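Workshop notebook, Skellonby room: desk, shelving and brick wall
April 25, 2024 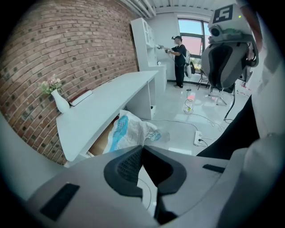 Desk end of the room, brick wall at left, shelving unit behind.

Purpose of entry: record the state of the desk side before the shelving is refilled, and set down the fixing and load notes that have been on loose paper until now.

Wall. Red brick, colour running from rust red to brown. Many of the faces have small dark square recesses. They are not to be used as fixing points. A plug set in one last month pulled out by hand. If a fixing is needed on this wall, drill into a sound face, 20 mm clear of any recess, rotary only to start and hammer once the bit is seated. Vacuum the hole before the plug goes in. Brick dust gets onto the desk top and marks it grey if it is wiped damp, so brush first, then wipe.

Desk. Long, white top, white side panel at the far end, open underneath. Checked for level along the length with the long level. Out by 2 mm, low at the window end. Packed under the side panel with a plastic shim and rechecked, now good. The panel had been taking the load on one corner. No cracking found at the joint, but look again in May.

The vase of flowers stays at the wall end. Pink and white, still in fair condition. It is ceramic and fairly heavy, so lift it off before anyone shifts the desk. Change the water at the sink and not over the desk. There is an old ring in the top from the previous pot and it has not come out with either cleaner.

Under desk. Cardboard and the white plastic bag with the blue print. The bag has worked its way out past the end of the desk and onto the tile. Action: flatten the cardboard, put it with the recycling, keep the bag for soft packing. Nothing to be stored under there after this. The floor has to be mopped right through to the wall and it never is when there are things in the way.

Floor. White gloss tile. Slippery with brick dust on it. Sweep after any drilling, before the ladder comes out. Felt pads on the feet of anything that gets dragged. The Wultent pads have held so far. The cheaper ones came off within a week and left adhesive on the tile, which had to be scraped.

Shelving unit. Tall, white, open compartments at the top, cabinet portion below. Main points:

Width of unit 235 cm across the back wall by tape. The drawing says otherwise. Go by the tape.

Top fixing is by two angle brackets to the back wall. Both tight. Do not load the upper compartments if either bracket has been loosened for any reason.

Upper compartments are for light items only. Binders, empty trays, the spare Jasska boxes. Heavy stock goes in the lower cabinet.

Small white item on the ledge at the lower front to be put away before restocking. It will get kicked.

Refill order: lower cabinet first, then the open compartments from the bottom up. Label the compartments before anything goes in. Last time the labels were done afterwards and half of them described the wrong shelf.

Pipes. White bundle along the ceiling. Nothing is to be hung from them, including temporary lighting and cable. Clearance above the shelving is enough for a hand and a cloth. Dust the top of the unit while it is unloaded.

Light. Large window with dark frames. Good daylight on the shelves for reading labels, but the gloss tile throws a lot of it back and anything with a shiny label is hard to read at midday. Matte label stock ordered from Nwankwo, one roll, 3000 labels. More than needed here, the rest can go to the store room.

Binders with coloured spines should not go in the compartment nearest the glass. The last set faded badly on that side over one summer. Plain white or grey ones can go there.

Outstanding:
Cardboard out, bag folded and put away.
Labels on compartments when the roll arrives.
Recheck shim and side panel joint in May.
Correct the shelving width on the drawing.
Try the poultice cleaner on the desk ring, small patch first, at the end by the wall.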